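How a Town Gets Built Out of Nothing Much

Have you ever looked at your street and wondered what was there before the street? I do it all the time. I do it at red lights, which drives my family crazy.

When I was a kid I figured towns had just always been there, like mountains. Then I found out that the place where I learned to ride a bike used to be a pine forest, and before that a swamp at one end. Somebody had to decide to put a town in it! So today I want to tell you how that happens, using a little place called Trilden.

First, there has to be a reason to stop. People long ago didn't pick a spot because it was pretty (well, sometimes they did). Mostly they picked it because there was fresh water, or good trees, or a river you could float a boat down. Trilden had a creek and a whole lot of pine trees. A company called Halvorsen wanted the trees, so it built a sawmill, and the mill needed workers, and the workers needed somewhere to sleep. The first 3 houses went up in March, in the mud, and they leaked.

Then came the store. If you have a mill and some houses, pretty soon a person wants to buy flour and nails and socks without riding a wagon all day to get them. The store sold all of that, and it was the post office too, and on rainy days I'm told it was mostly a place to sit and complain about the rain. People carried their shopping home in whatever they had, a flour sack or a basket or a big apron with the corners held up.

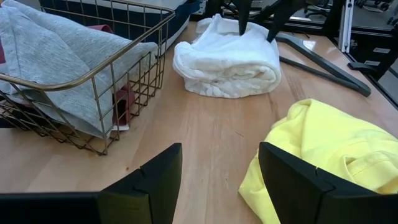

A wire basket on a wooden table.

Next up is the railroad, and this is my favorite part. A railroad could make a town or finish it off. The tracks were coming south, and two places wanted them: Trilden and its neighbor Zirnholm. Zirnholm was bigger! It had a hotel! But the ground there was soggy, and laying track on soggy ground costs a fortune, so the railroad went through Trilden. Inside of a few years the hotel was empty, and families were loading up their wagons and moving down the road. If you go looking for Zirnholm now, you'll find a cemetery and one very nice oak tree.

Once the train stopped in Trilden, things went fast. Farmers could send their oranges north before they spoiled. Somebody opened a bakery. Somebody else opened a laundry, and washing back then was a hard, steamy job. You boiled water, you scrubbed on a board, you wrung everything out by hand, and
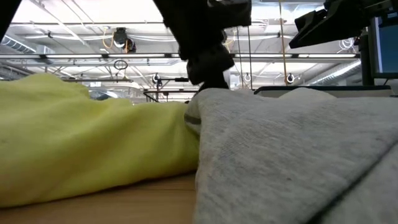 then you hung it up and hoped it didn't rain. Sheets, shirts, towels, all of it. A lot of women in town earned their own money that way, and a few of them saved enough to buy land.

By the time the town was 80 years old, it had 2758 people, a school with a bell, and a water tower you could see from the next county. Then the big highway came along, and a new town named Distville popped up right beside the exit. Guess what happened? Some of the Trilden stores moved over there, exactly the way the Zirnholm ones had moved once before.

I wish I'd asked more questions when I was your age. My great-aunt lived to be 96 and she remembered the mill whistle, and I only ever asked her about it once. She said it made the dogs howl.

So if you know an older person who has lived in your town a long time, try asking what used to be where the grocery store is. Ask where they bought candy. Then go look at an old map at the library and see if you can find your own street on it, or the empty place where your street was going to be.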